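Tillman Kettle and Tea Ware Word List
README

A list of English words and phrases for kettles, teapots and the things used with them, collected from household writing and from people who answered a questionnaire. It is meant for dictionary makers, local historians and anyone studying everyday words. The list is plain text and can be opened in any spreadsheet program.

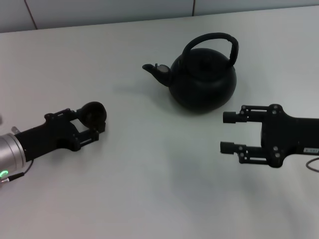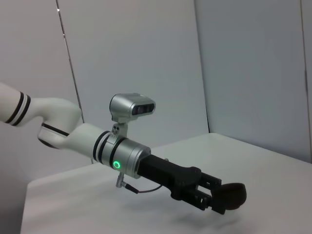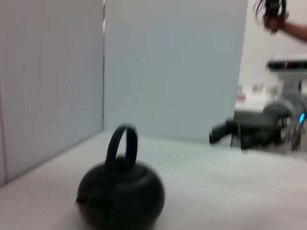 What is in the list

The main file has 2,698 entries. Each entry is one word or phrase in one sense, so "pot" appears several times: as the vessel, as the amount of tea in it, and as a verb in a few letters from Gandness. Spelling variants are kept as separate entries and joined by a shared number in the "group" column.

Words for the parts of a kettle make up a large share of the list. Spout, lid, knob and handle are common to all the sources, but there is a lot of local variety underneath. The overhead handle alone is a bail, a bow, a bool, a loop and a hoop, depending on who is writing. The list does not try to choose between these. If a source uses a word, it goes in.

Words for making and drinking tea are included where they depend on the vessel (to mash, to wet, to hot the pot). General words for tea as a crop or as goods in a shop are left out. Coffee words are left out too, except where the same pot was used for both and the writer says so.

Files

entries.txt - the main list, one entry per line, columns separated by tabs
sources.txt - short details of each written source, with its code
answers.txt - the questionnaire answers, with names and addresses removed
questions.txt - the questionnaire as it was sent out
changes.txt - a record of corrections

Columns in entries.txt

id - a number that is never used again, even if the entry is withdrawn
headword - the word or phrase in lower case
part of speech - noun, verb, adjective or phrase
sense - a short meaning in ordinary English
group - the number shared by spelling variants
place - the place given by the source, or blank
period - the half-century of the source, or "recent" for the questionnaire
source - the code used in sources.txt, or A followed by the answer number
quote - the words as written, up to two lines
note - anything else

Blank means the source does not say. A question mark means the source says something but we could not make sense of it. Please do not treat the two as the same. An earlier version of the list mixed them up, and the place counts made from it were wrong.

Where the words come from

The written sources are household account books, sale lists, recipe books and private letters. Most are from the Fillier papers, which came from a family ironmongery and were sorted over several years by Oriana Espinoza. She also wrote the first draft of the meanings. The Mullelis letters were added later and are the main source for verbs. Letter writers talk about putting the kettle on far more than shopkeepers do.

The questionnaire was sent to 1,000 households and 483 came back filled in. It asked what people call the parts of a kettle, what they say when the water is near boiling, and what they call the scale that builds up inside. The last question brought the longest answers. "Fur" was expected, but there were also rock, crust, lime, cake and several family words found in one house only. Family words are marked "fam" in the note column.

How the entries were made

Each source was read through once and every possible word was copied out with its sentence. The copying was done by hand, as the older handwriting could not be read by machine with any success. A second reader then checked the copied sentences against the source. Meanings were written last, after all the sentences for a word had been put together.

Abbreviations in the account books were written out in full only where the full word also appears in the same book. "Ket." is therefore "kettle" in most entries but stays as it is in two. Capital letters were removed from headwords and kept in quotes. Old spellings were kept in both.

Where a quote gave a price, the price was kept, but the list is a poor guide to what things cost. Many of the sale lists give one sum for a whole box of kitchen goods.

Known problems

The place column leans heavily towards the towns where the Fillier shop had customers. A word with no place outside that area may well have been used elsewhere.

Some shop words may never have been spoken at home. "Tea kettle, oval, bright" is how a seller labels a shelf. These are marked "trade" in the note column where we were confident, and there are certainly others that should be.

The questionnaire had a drawing of a kettle with numbered arrows. Arrow 4 was meant to point to the seat of the lid, but many people took it to mean the rim or the lid itself. Answers to that question are in answers.txt but only those with a written explanation were used in entries.txt.

Half-century periods are coarse. Several letters have no date and were placed by the names of the people in them.

Entries for "kettle" in the fishing and engineering senses were taken out in the second version. Anyone who needs them can find their ids listed in changes.txt.

Use

The list may be copied, changed and shared for any purpose if the source is named. The quotes from the Mullelis letters may be used in the same way, with one condition from the family - the full letters are not to be put back together from the quotes and published.

Please cite it as: Tillman Kettle and Tea Ware Word List, version 2.

Corrections

Send corrections with the entry id and, if possible, the place where you have seen or heard the word. New words are welcome but need a written source or the name of a town. Corrections are gathered up and made in one go each September, and the old form of the entry is kept in changes.txt.

Last changed Friday, April 24, 2020: source codes corrected in the Gandness entries, stray spaces removed from the place column.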